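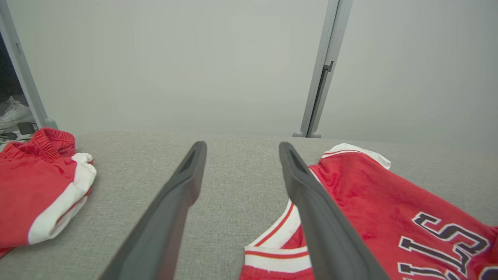
What do you do with a basketball uniform once the season is over?

Fold it, give it a shelf, and accept that it will be on the floor again by the first practice.

The Dorar Street Rec League Laundry Gallery
October 2023

Every June the uniforms come home to my house, and every fall they go back out again. Between those two events they live in my spare room, where I had once planned to put a desk. This page covers the fall sorting, with notes for whoever inherits the job. I have been hinting about that for 8 years.

The league rents its gym time from the Claeys building and spends whatever is left on uniforms, so the uniforms have to last. Last year's bill for replacements was $2,105, a good part of it for shorts that went home with somebody's cousin.

Red set, getting sorted. The shorts are folded, with the white stripe running down the side, and the jersey is still spread out with its lettering upside down. I fold shorts first. They are easy and they let me feel I've accomplished something before I get to the tops.

A few things learned from the red set, for the next person:

Shorts go in half lengthwise, then in half again from the hem. Smooth the waistband before you start. Elastic has its own opinions and will share them with the rest of the stack.

Jerseys go face down, sides to the middle, bottom up to the collar. Santino Insaurralde folds his in a roll, like a beach towel, and claims it saves space. It does save space. It also gives you a number 2 that looks like a swan when you shake it out, so his rolls get redone after he leaves.

Block letters should never be folded face to face. We left one bag like that in the attic over a hot summer and peeled the team name off in one piece. It is now on the side of my filing cabinet.

Wash cold, inside out, red with red. The white trim around the necks and armholes is the part to worry about. Yao-tsung Wan washed the whole set on hot in his first year as coach and we played that winter with pink collars. The other teams were very nice about it, which was worse.

No dryer sheets. They make the fabric feel like a raincoat. We buy Torkden powder in the big tub and it has never done anything exciting, and that's all I ask of it.

Storage is the Evska shelf unit in the spare room, tops on the left, shorts on the right, one size to a shelf. The labels are masking tape. I bought a label maker once and it is on the bottom shelf, under the youth mediums.

If you have league shorts at home, and statistically you do, please drop them in the bin by the gym door. Washed would be lovely. We're not going to ask questions. The deposit is still $100 a uniform and it goes back to you when the top and the bottom have both been seen by me at the same time.

Blue set next, once I find the rest of it.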